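Can a robot put the dishes away yet

April 11, 2024

Quick one tonight, bread's in the oven and I have until the timer goes.

My sister asked me at dinner when she can buy a robot that does the dishes. I said she's got one, it's called a dishwasher. She said no, the REST of it. The clearing and the scraping and the putting away. And I started to answer and realised I had a lot of half opinions and no proper one, so this is me trying to get to a proper one before the loaf burns.

Short version. Not yet. Closer than when I started this blog eight years ago, when I was very rude about the whole idea and had to eat some of it later.

What people picture is a thing on wheels that rolls into your kitchen and gets on with it. What you get right now is mostly hands. Grippers. Two fingers and some rubber, and a lot of clever people trying to work out how those two fingers should go at a pile of crockery. Which sounds dull until you stand in front of a pile of crockery and think about it for a minute. Where do you grab? Top bowl first, obviously. But by the rim, or round the outside? How wide do you open? If a second bowl is nested snug inside the first, does it come up too? You and I do all that while talking about something else.

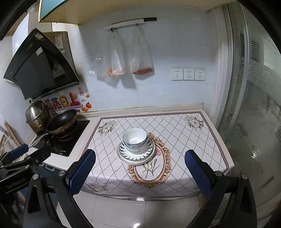
Stacks are horrible

I mean it, stacks are the worst. A mug on its own on a bare table, fine, that was sorted ages ago. Bowls sitting in bowls, sitting on plates that are different sizes, on a cloth that can slide – now every move you make moves something else. Pull sideways a bit and the whole pile walks. Press down a bit and you're pushing on things you can't see. White on white is no help either, a camera has a hard time telling where one rim stops and the next one starts. Add a patterned tablecloth and a shiny cooktop nearby and I feel sorry for the software.

And a kitchen is never the same kitchen twice. Bags hung up on a rail, pot on the stove, somebody's board leaning on the wall. A factory would of cleared all that out and painted a line on the floor. At home you work around it.

What the shop floor is like

I rang Rasmus Adomaitis about this, he looks after the tray line at Jõgi, the bakery supply place out in Brikbridge. They've had an arm on that line for a while now. Best shift so far was 3,107 trays, he's got the number written on the whiteboard and won't let anyone rub it off. So obviously I said well there you go, robots can do chores, case closed.

He laughed at me. Same tray, he said. Same height, same colour, same spot, and a stop at the end of the belt so it can't be anywhere else. They changed tray supplier in October, the new ones had a slightly rounder lip, and the arm was off for three days while they sorted out the fingers. Three days for a lip! Meanwhile the bloke on the next bench just picked them up.

I asked him if he'd trust it with his mum's bowls and he said he wouldn't trust himself with his mum's bowls.

The bowl problem

So, bowls. A bowl is glazed and it's curved everywhere and it does not want to be held by two flat things. The grip that makes most sense to me is one finger inside the rim and one outside, pinching the wall. Rubber pads, not much force. Then you've got it, great, except now it might be on its side and you need it the right way up, or upside down if it's going in a rack, so there's a whole wrist's worth of turning to do without smacking its neighbour.

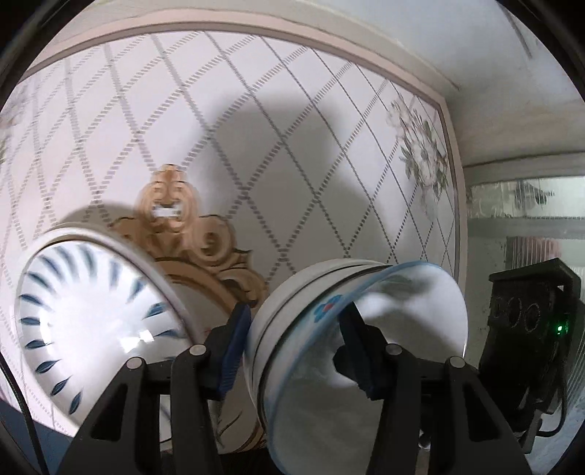 And how hard do you squeeze? Too soft and it swings round in the fingers. Too hard, chip. People use their fingertips for this, you feel a slip starting and you tighten up before you've even noticed. Plenty of grippers go mostly by what the camera sees, and the finger is generally in the way of the bit you'd want to look at.

There's a outfit called Trastby that put up a writeup of their bowl trials a while back. 78 per cent of picks came off clean. I read that and thought wow, good, and then I thought about dropping or fumbling the other 22 out of every hundred in my own kitchen. I'd be eating out of the saucepan by the weekend. Still, it was their first go with mixed bowls and I'd guess it has gone up.

What I'd pay for now

The Grellum floor thing, yes, still. It gets stuck under the couch and I still love it, the dog hair alone.

Folding, no. I've seen it done, slowly, and I can out-fold it with a cup of tea in one hand.

Unloading the dishwasher, I'd pay silly money. It's the chore I'd hand over first, and I reckon it's also one of the nicer ones to start with – everything's in a rack, spaced out, mostly the same stuff every night. Not a stack until you make one. Cupboards are the catch, mine are a disgrace and you have to lift the big plates to get at teh small ones.

So I told my sister ask me again in a few years, and in the meantime it's her turn to dry.

Timer's going. Bread.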